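3.2 Packaging left over in small kitchens

Much of what our households told us about cardboard had to do with the odd pieces, the strips and dividers that fall out of a box when it is opened and that never quite find a home.

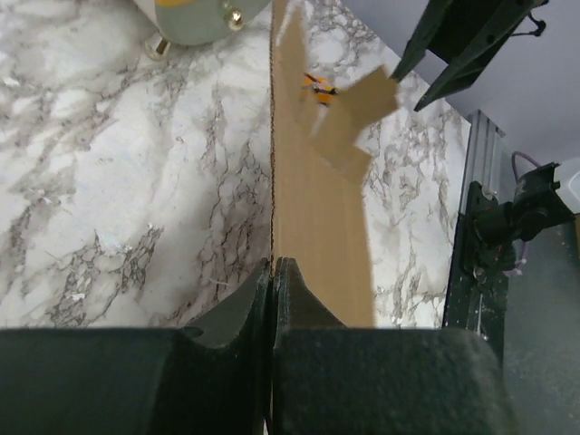

Figure 3. A long strip of tan corrugated cardboard.

3.3 What people keep, and why

We had expected, going into the interviews in Clemby, that people would talk mostly about space. They did talk about it, and at some length, but what came up far more warmly was the feeling that a good piece of cardboard is worth having. Of the 331 households that returned the September diary, a good many wrote little notes in the margins to tell us what a saved piece had been used for - lining a drawer, steadying a table, keeping seedlings apart on a windowsill. We are very grateful for those notes, which we had not asked for and which shaped much of what follows.

The diaries list 1,211 separate pieces set aside over 22 days. Flat sheets were kept the longest, usually behind a door or under a bed, while narrow strips tended to move from one drawer to another until someone lost patience with them. One woman in Mota had held on to a set of bottle dividers through two house moves and was quite cheerful about it, saying her mother would have done the same.

Tomás Prata, who carried out the Mota interviews, noticed that older residents often folded a piece before putting it away, and that they would unfold it again to show him. We did not code for this at the time and can only mention it here. Readers who know the earlier Jevis study will remember a similar remark about string and paper bags, and we return to that comparison in Section 5, where the two sets of diaries are set side by side.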